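Clarkia project, equipment update
Jan 30, 2022

Hi all, quick one from me on where the equipment money stands, and what I'd like to do with the rest of it!

In November you okayed four workstations so we could run the kitchen tasks in simulation before buying a second arm. They're all up, and I'm really glad we went this way round (I know I grumbled at the time). We've put 689 simulated runs through so far, and I've learned more about what we need to buy than I did from months of reading spec sheets.

Quotes for the arm are in from Futier and Arsenault. Futier is cheaper up front, but the service plan is extra and the gripper is sold separately, so the gap shrinks fast. Arsenault throws in spare fingers and a mount. I'm leaning Arsenault, but I want one more call with each of them before I ask you to sign anything.
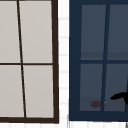
The other thing is storage. We're filling disks way faster than I budgeted for, and Medden has offered us a bigger unit if we order along with the arm. I'd like to move some of the travel line over to cover it – we've spent 66 percent of the total budget and travel has barely been touched.

So two asks: a yes or no on moving the travel money, and a name for who signs the arm order on your end. I'll send both final quotes as soon as I have them.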